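The Chambi Night is a winter household custom kept in the hill town of Nomville and several villages of the surrounding district. It falls on the last night of February. Children leave an item of their own clothing by the door of the main room, and in the morning find it filled or wrapped with dried fruit, nuts and a coin. The gifts are said to come from Chambi, a travelling washerwoman who is supposed to have clothed the poor of the district during a hard winter.

Origins

The custom is often called ancient, but the evidence for this is thin. Most popular accounts say that Chambi lived 479 years ago, a figure that has been repeated unchanged in local guidebooks for at least 30 years and so cannot have been right in all of them. No parish record names her. The historian Zorica Krasniqi searched the surviving registers and found no washerwoman, saint or benefactor of that name, though she did find a field called Chambi on the town's eastern side. She suggested that the woman may have been named after the field.

A rival explanation, put forward by Balakrishnan Reddy, treats the night as a leftover from the yearly settling of servants' wages, when cloth was handed out in place of money. This would explain the clothing and the coin. It does not explain the fruit, and Reddy's only written source is a household account book with several pages missing.

Observance

Practice varies from family to family. In Nomville itself the garment is usually a sock or a scarf, and older residents insist that it must be red. There is little sign that the colour mattered before the town's shops began selling red scarves for the occasion. In the village of Miven the clothing is put out in a basket, and the youngest child carries it to the door. 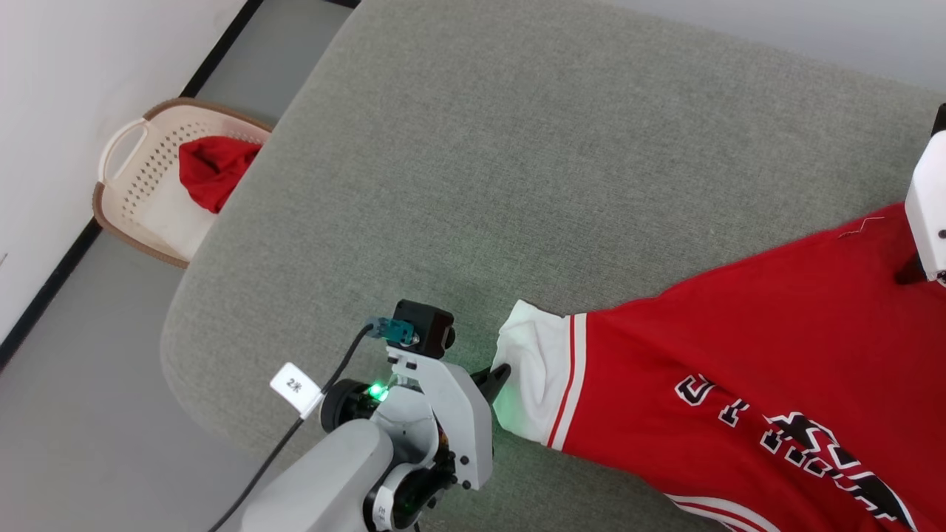
A red garment in a laundry basket.

A smoky figure known as Fumus, said to take the clothing of children who stay awake, appears in some tellings. Guidebooks describe him as a pagan spirit. The Latin name looks more like a schoolmaster's invention, and he is missing from the earliest written version of the story, a leaflet of 17 pages by Nattawut Intarasuk.

Modern revival

The custom had largely lapsed outside Miven when Hala Ashour organised a public procession through Nomville. Organisers claimed that 300 people took part — a total which has never been checked, and which seems high for a street that narrow. The procession now ends with a reading of the Chambi story, in a version written by Dayana Ayala that leaves Fumus out.

Supporters describe the procession as the return of an old tradition. Several Miven families have objected that the night was always kept indoors and that no one in their village ever walked anywhere for it. Both sides rely mainly on the memories of grandparents.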